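Uveddale Foster Home Safety Check
Dogs and cats — completed checklist with comments

Home visited: Skedside
Date of check: December 4, 2019
Type of check: first visit, before placement
Animals planned: one adult dog (Chien) and 2 cats
Result: passed, with items to fix before January

Ratings used: OK, Fix, Not applicable. Anything rated Fix has a comment. The foster home keeps one copy and the Uveddale office keeps the other.

1. YARD AND FENCE

1.1 Fence is at least as tall as the dog's file calls for. OK

1.2 No gaps at the bottom of the fence. Fix
Comment: Two gaps along the back run, both behind the compost bin. A small dog would get through either one. Chien would not, but the home has asked to be listed for small dogs later on, so they need closing. Buried wire or a board is fine. Loose bricks are not, as dogs move them.

1.3 Gates close and latch without being lifted. Fix
Comment: Side gate latches only if you pull it up. Back gate is good. The side gate is the one used for trash pickup. Adjust the hinge, then add a clip as a second closure.

1.4 No toxic plants within reach. OK
Comment: Lily bulbs were dug up before the visit. Check again in spring in case any were missed.

1.5 Shade and water available outdoors. OK

1.6 Shed and garage kept locked. OK
Comment: Antifreeze is on a high shelf with the cap on. Slug pellets have been thrown out.

2. DOORS AND WINDOWS

2.1 Front door has a second barrier (inner door, baby gate or pen). OK
Comment: Inner door to the hall. Please get into the habit of closing it before answering the bell. Most of our lost foster dogs went out the front door in the first week.

2.2 Window screens are fitted and hold when pushed by hand. Fix
Comment: 7 windows checked, 3 with loose screens, all upstairs. Keep those windows shut until the screens are done. A cat will lean on a screen and the whole thing drops out.

2.3 Blind cords tied up or cut. OK

2.4 No access to balcony or flat roof. Not applicable

3. CAT ROOM

3.1 Separate room with a door that closes fully. OK
Comment: Small bedroom at the back. Quiet, with a good latch.

3.2 One litter box per cat, plus one extra. Fix
Comment: There are enough boxes for one cat. Get the others before the cats arrive. Place them apart from each other and away from the food.

3.3 Hiding places that a person can reach into. OK
Comment: Two carriers with the doors off, and a covered bed. The gap under the dresser has been blocked, which was the right call.

3.4 Nothing heavy that can be pulled down from a shelf. OK

3.5 Scratching post is steady. OK
Comment: Jeltari post, the tall one. Base does not rock.

4. DOG AREA

4.1 Crate is large enough for the dog to stand and turn around. OK
Comment: Measured against Chien's file. Leave the door open during the day so he can come and go.

4.2 Crate is away from heaters and direct sun. Fix
Comment: Now beside the living room radiator. Move it to the inside wall. Done during the visit, but the rating stays as Fix until the follow-up.

4.3 Dog can be kept apart from the cats by two closed doors. OK
Comment: Keep them fully apart until the office says otherwise. Chien has lived with cats before, but these cats have no history with dogs.

4.4 Leash, flat collar and ID tag ready. Fix
Comment: Leash and collar are here. The tag still carries an old phone number. The office will mail a new one — do not walk him off the property until it is on.

5. KITCHEN AND FOOD

5.1 Trash can has a locking lid or is behind a door. OK

5.2 Cleaning products out of reach. OK
Comment: Moved from under the sink to the laundry cupboard.

5.3 Pet food stored in a closed container. OK
Comment: Keep the label from the bag. If an animal gets sick the vet will ask what it was eating.

5.4 Unsafe human foods kept off low surfaces. OK
Comment: Onions, grapes, raisins, chocolate and anything with xylitol. The list went on the fridge while we were there. Gum in coat pockets and handbags counts too.
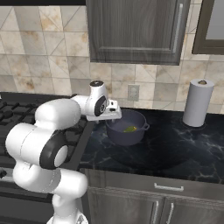 5.5 Animals kept out while cooking. OK
Comment: A gate is already up at the kitchen doorway. Cats will go over it, so close the cat room door at meal times. Turn pot handles toward the back of the stove and do not leave a hot burner with a cat loose in the house.

5.6 Separate feeding spots. OK
Comment: Cats eat in their room, dog eats in the hall. Pick up the dog's bowl when he is done.

6. RECORDS AND EMERGENCIES

6.1 Vet and after-hours numbers posted. OK

6.2 Carrier for each cat, kept assembled. OK
Comment: These can be the same two used as hiding places. Keep the doors with them.

6.3 Medication log started. Not applicable
Comment: No animal in this placement is on medication.

6.4 Smoke alarms tested. Fix
Comment: Downstairs alarm works. Upstairs alarm gave no sound. Replace the battery, and if it is still silent, replace the alarm.

FOLLOW-UP

Chien can be placed once 1.3, 4.2, 4.4 and 6.4 are closed. The cats can be placed once 2.2 and 3.2 are closed. Item 1.2 can wait until January but must be finished before any small dog is considered. Send photos of the gate, screens and crate to the office. A second visit is needed only for the smoke alarm and the fence.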